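Gresbridge Evening Classes – newsletter, 16 Sep 2018

## Enrollment, rooms and the new term

Enrollment for the fall term is open at the front desk and by mail. Forms are in the rack inside the main door. If you were with us in May you don't need a new form, only a note saying which class you want and whether your address has changed.

There are 13 classes this term. Bread baking and beginners' Spanish are back after a year off. Upholstery has moved to the ground floor, which should please anyone who carried a chair up the back stairs last winter. Life drawing is full already, but we keep a waiting list and people do drop out after the second week.

**Fees.** A full term costs $100. Half terms are no longer offered. They made the bookkeeping hard, and teachers found it awkward to have new people arrive in the middle of a project. Anyone who paid for a half term in May and still has weeks owed can use them this fall. Bring your receipt.

**Parking.** The lot behind the Yook building is closed for resurfacing until further notice. Please use the street or the Sorach lot across the bridge – it is free after six and a short walk. Don't park in front of the bakery. They get deliveries in the evening and have been patient with us.

**Materials.** Clay, flour and drawing paper are included in the fee. Fabric, yarn and textbooks are not. The Spanish class will use the same book as before, so check the swap shelf in the hall before you buy one. We'd also like the shelf thinned out. Anything left there at the end of the month goes to the library sale.

**The kiln.** It was serviced over the summer and has a new door seal. Firing takes place once a week. Pieces must be fully dry and have your initials scratched into the base. Unmarked work will be kept for one term and then thrown out.

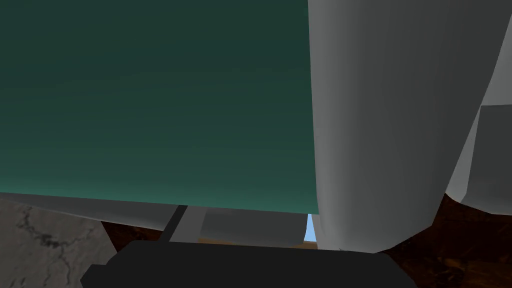
*A light gray gripper finger beside a dark teal panel*

**Mailing list.** We now print 400 copies of this newsletter, and a fair number come back to us with a wrong address. If you have moved, or would like to get it by email, leave a note at the desk.

**Kitchen.** The large oven is for the bread class only on class nights. The small one is free for anybody to use. Wash up what you use, and take leftovers home – the fridge is emptied at the end of each week.

Classes start the first week of October. Doors open half an hour before each class.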